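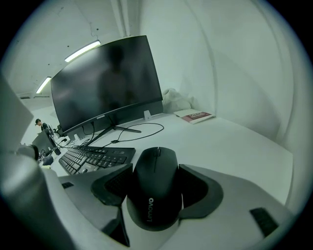 Mouse, keyboard and the curved COOCAA on the white desk

Curved monitor on a V stand, where do the cables go?

jurton_desk
30 Sep 2018
Posts: 252

I'm redoing this desk and I'm stuck on the cables. The monitor is a curved COOCAA on the black stand with the legs that spread out. Keyboard and mouse are both Lenovo. The mouse is wireless, the keyboard isn't. Everything else is power and video and it all ends up in a pile around the legs.

I want the keyboard straight in front of the screen with the mouse on the right. The stand legs come forward far enough that the keyboard can't go back any more than it is now. I don't want to drill the desk.

The keyboard cord makes a big loop on the desktop and the plug end is just lying there above the keys. I can't decide if I should run it left with the others or off the back.

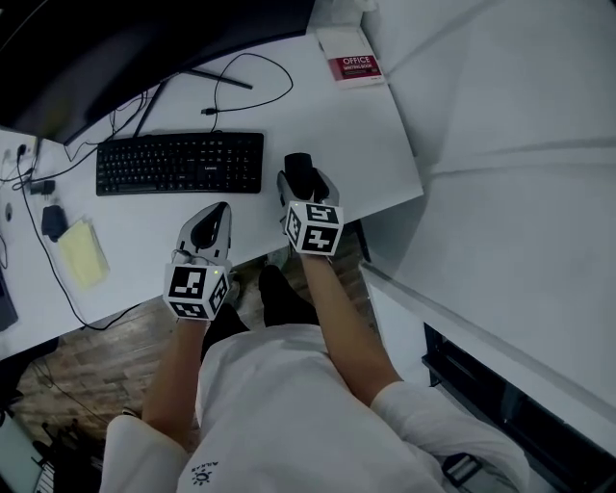 Re: Curved monitor on a V stand, where do the cables go?

pellworth
Posts: 1,000

Run it off the back. If you take it left it crosses the stand leg and joins the tangle you already have. Two adhesive clips on the back edge will hold it.

I would also get rid of that stand. A clamp arm gives you the whole desk back. I have a Loltider arm and it has held a bigger screen than that for years.

gaber_fan
Posts: 11

Disagree on the arm. Curved screens sag on the cheap ones, and a clamp will mark a white top. The stand is fine. Use the space between the legs for the slack and put a tie on it. Mine is done with Gaber ties and I haven't touched it since November.

pellworth

Mine doesn't sag. You have to tighten the tilt bolt. Most people skip that.

jurton_desk

No arm for now, it's not in the budget. One more from lower down. The bundle on the left goes over the side of the desk and the power adapter is up on top near it.
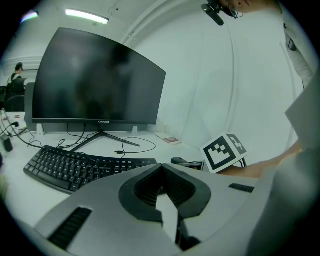

Ratano Desk Club: Cables and Power

Adesuwa Okafor
Moderator

Moved this over from General. Please keep arm recommendations in the arms thread.

On the cables, I'd start with power and leave the keyboard for last. Unplug everything, lay the cords out on the floor, and put back only what you use. A tray under the desk would take the adapter and the strip. They make clamp-on ones, so no drilling.

gaber_fan

Agree with the tray. Measure first. I bought a 9 inch one and my strip didn't fit.

jurton_desk

The strip is on top too, far left at the back. Cords come forward from it and drop over the front edge, so I guess that's the real problem. View from above:

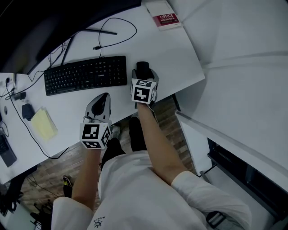

Re: Power strip on top or underneath?

pellworth

Underneath. With the cords going over the front you'll catch one with your knee sooner or later.

gaber_fan

I keep mine on top so I can reach the switch. Just turn it so the cords go off the back. Then the notepad can stay on the left where you have it.

jurton_desk

I'll turn it first and see. If it's still a mess I'll order the tray.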